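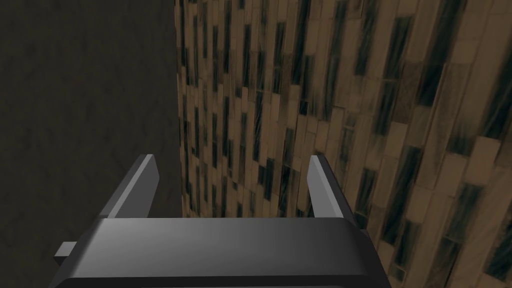

Priit Toom

Na Kirkeck, o operador conduz a garra à distância, primeiro no simulador. "No começo, todos abrem os dois dedos demais e esquecem de olhar o espaço entre eles", diz a engenheira que me recebeu. O grupo dela já gravou 1.610 demonstrações, das quais 41 foram guiadas com a mão, no braço verdadeiro.

Perguntei qual maneira ela prefere. "Com a mão eu sinto o peso – com o comando, tenho só a vista da garra." Para o projeto Kandari escolheram o comando, e as paredes do simulador mudam de textura de uma gravação para outra. "O robô não deve aprender a parede", explica ela.

Uma tarefa nova pede 100 repetições. Em abril começam as gavetas.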